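Olerham Community Boards > Home and Garden > Sorting Out the House

Thread: How do you keep cables from taking over a spare room?

May 3, 2019

pilkington_porch
Hello all, long time reader and very occasional poster. We are finally turning our back bedroom into a hobby room (my sewing on one side, my husband's model trains on the other) and I have 22 cords in a shopping bag and no idea what half of them belong to. Some are surely from phones we gave away years ago. How do you all store yours? I'd love something I can keep up with, as I know myself and anything fussy will be forgotten by September.

Humo
Oh, I feel this one! We did ours last winter and what finally worked was one cord, one freezer bag, with a strip of masking tape on the front saying what it goes to. Then all the bags stand up in a shoebox like file folders. It looks homely but I can put my hand on the printer cord in a few seconds, and my mother-in-law can find it too when she stays with us.

tallgrass6
I have to disagree with Humo, kindly. Bags are fine for the little ones, but a long extension cord gets kinked in there and never lies flat again. Mine hang on pegs inside the closet door, looped big and loose, with a bit of ribbon around each. You see everything at once and you don't have to open anything.

Humo
Fair enough on the long ones, tallgrass. I will say that pegs were no use to us, as our closet door is one of those folding ones and everything swung about and fell off.

Odo
Stackable plastic bins for me, every time. They go up against the wall, they wipe clean, and when you run out of room you just put another one on top. I keep cords in one, tape and glue in the next, and the grandkids' things at the bottom where they can get at them. Toy bricks I leave in a clear bag so the kids can see what's in there without tipping it all out on the rug.

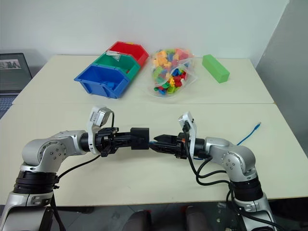

Stacked bins and the bag of bricks, second photo.
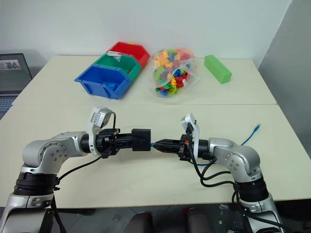
Odo

tallgrass6
Now see, my trouble with stacking is that whatever I need is always in the bottom one. I had 5 of them once and I spent my life lifting lids. Do you label yours, Odo?

Odo
I write on the short end with a paint marker, so it shows whichever way I put them back. And I never go too high, for just the reason you give. If you're lifting lids all day you need a shelf.

marlow_creek
Can I put in a word for throwing things out first? I had a cord bag like the one in the first post and it turned out I needed about 6 of them. The rest went to the electronics drop-off by the Olerham library, which took the lot without any fuss. I'd been moving that bag from house to house for ages.

pilkington_porch
Marlow, you're right, and my husband is not going to like it one bit! He is quite sure that every one of them will come in handy. I think we'll go through the bag together this weekend over a pot of coffee and see what's left. Then bins for the bulky things and Humo's freezer bags for the small ones, and maybe a peg or two for the extension cords, so everybody wins a little. Thank you all so much, this has been a real help.

tallgrass6
Loop them big and loose! And don't wrap them around your elbow, it twists them something awful.

Humo
I have always wrapped mine around my elbow and they are perfectly fine.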